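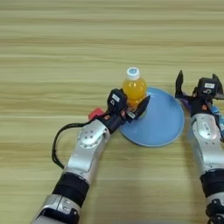
Light blue plate and a small bottle of orange drink on a wooden table.

Trostance Room: Questions About Tables, Plates and Drinks

Who can use the tables?
Anyone with a booking for the room. Tables are assigned when you check in at the desk. If you need two pushed together, tell Hauwa Iyamu before your group sits down.

Are plates included?
Yes. The round blue plates stay in the room and are covered by the booking fee. They have a shallow rim, so they work for sandwiches, fruit and cake but won't hold soup. Bowls can be requested.

How many people can you set for?
We have 234 plates. Twelve of those are held back as spares.

Can I bring my own drinks?
Small bottles with screw caps are fine. Please don't bring open cups in from the street. Glass bottles are not allowed on the upper floor.

Do you sell drinks?
The counter sells water, apple juice and orange drink in small plastic bottles. We don't sell coffee after 4 p.m.

Can I stand a bottle on the plate?
Yes. It keeps drips off the wood, and we don't have coasters.

What should I do about a spill?
Wipe it up right away with a cloth from the side counter, going along the grain. Juice left overnight can leave a sticky patch or a dull ring. Do not use the green scouring pads on the tabletops. If a mark stays, leave a note at the desk with your table number.

What do you clean the tables with?
Warm water and a little Raka dish soap, then a dry cloth. The tops are oiled every July, and the room is closed for two days while they dry.

Are tablecloths allowed?
Cloth ones are. Plastic ones stick to the oil in warm weather.

Where do used plates go?
Scrape them into the food bin and stack them in the gray tub by the door, no more than 12 high. You don't have to wash them.

Where do the bottles go?
Empty them in the sink, put the cap back on and drop them in the recycling bin.

Is there a charge for a broken plate?
Not for one or two. For more than that we bill the replacement price from Jultton, our supplier.

Who do I contact?
Olumide Babalola handles bookings and Hauwa Iyamu handles the room itself. Both can be reached through the Adeyemi building desk until 6 p.m.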